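Small job this afternoon: one plastic basket for the cloths and soft bits, so they stop living on the table. 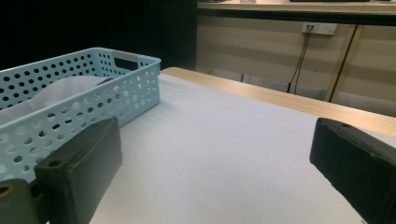
*Imrie Hall Repair Club, linens and laundry table*

1/ Light blue, holes all the way round, slot handle at the end. I like the holes because you can see if there's anything in it from across the room.

2/ Whites and pale greys go in this one. Fold them, don't stuff them. If it's over the rim, start another.

3/ Angus MacBrayne asked where the dark ones go. Bottom shelf, by the door.

4/ Table needs to be clear by 6. Kettle's on before that if you're helping.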